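Notes from the packing room

July is when the parts shelf catches up with me. All spring I tell myself I'll sort the small stuff when it gets quiet, and then it gets quiet and I find something else to do (repainting the stool, for instance, which took me two afternoons and looks worse than before). This year Zulmira Vilela put a stop to that by moving my stool into the hallway and leaving a stack of empty trays where it used to be. Message received!

So this month's item is all about bins. If you only read this newsletter for the lunch swap, skip down, I won't be offended.

Some background for the newer people. When the Mornex building closed its stockroom we took in everything they had, and everything came to 1,151 separate lines on a printed list. Some of those lines are one item. Some of them are a bag of washers that somebody wrote "misc" on and walked away from. Kátia Cordeiro and I have been working down the list since then, and as of this morning we've matched 791 lines to a real place on a real shelf. I did a little dance. Kátia did not, she was eating a peach.

The thing I've changed my mind about is dividers. I used to love a divided tray. I bought a lot of them from Lacerda, the kind with the slots where you can move the walls around, and for a while I'd slide those walls back and forth like I was laying out a tiny apartment. But small parts get stuck in the corners, and you end up picking at them with a fingernail, and then the wall pops out and two compartments become one compartment with a mixture in it. I re-sorted the same tray of spacers three times in one week before I gave up.

What works better for me is a big plain bin with a flat floor and nothing in it except what you're sorting right now. Tip the bag out, spread things thin, pick out the ones you know, and leave the mystery pieces for last. You need more floor than you think. If the pieces are lying on top of each other you aren't sorting, you're stirring – I've done plenty of stirring and it's very relaxing, but the list doesn't get any shorter.

A few things that came up while we were at it. Please don't pour a half-used bag back into the big bin at the end of the day, put a clip on it and leave it on the side shelf with the slip inside. Slips go in facing out so we can read them through the plastic. And if you find a part with no slip, it goes in the Illberg box, which is the blue one by the door, named after the shipment that started all this and that I will be complaining about until I retire.

Gray bins, by the way, have turned out to be easier on the eyes than the white ones. Pale parts disappear in a white bin and the overhead lights bounce around in there until you're squinting. In gray you get a bit of shine off the metal pieces and the plastic ones don't vanish. The scuffs don't bother me either. Zulmira tried scrubbing one out with the kitchen cleaner and got a nice smell of lemon and exactly the same scuffs, so we've agreed to leave them alone.
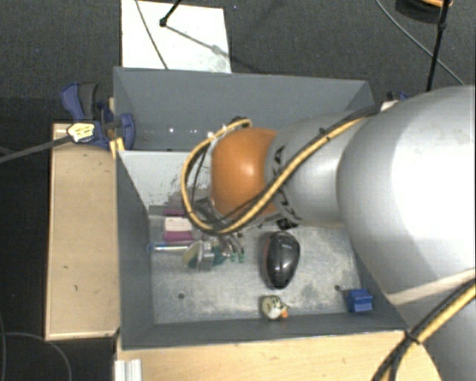 The other half of the job is deciding what a "small part" even is. Kátia's rule is that if it fits under a teacup, it's small. I like that a lot more than the rule on the old Mornex sheet, which went by weight and meant you had to own a scale and also believe it. We've kept the teacup on the shelf for arguments. It's the one with the chipped handle, so please don't drink out of it.

Next up is the Stireck order, which is 800 pieces in 9 bags and should be here before the end of the month. They're all supposed to be bagged by size already. I've heard that before! I'd still like to tip out one bag and look before we shelve the rest, and if it's clean we can move fast. If anyone has a free hour after lunch and likes fiddly work with the radio on, come and find me. I'll supply the iced tea, and you can have the good stool (once I've carried it back in from the hallway).

Spare clips are in the top drawer. Someone keeps borrowing the big orange-handled scissors from the same drawer and I'd like them back by the time the Stireck bags come, please and thank you.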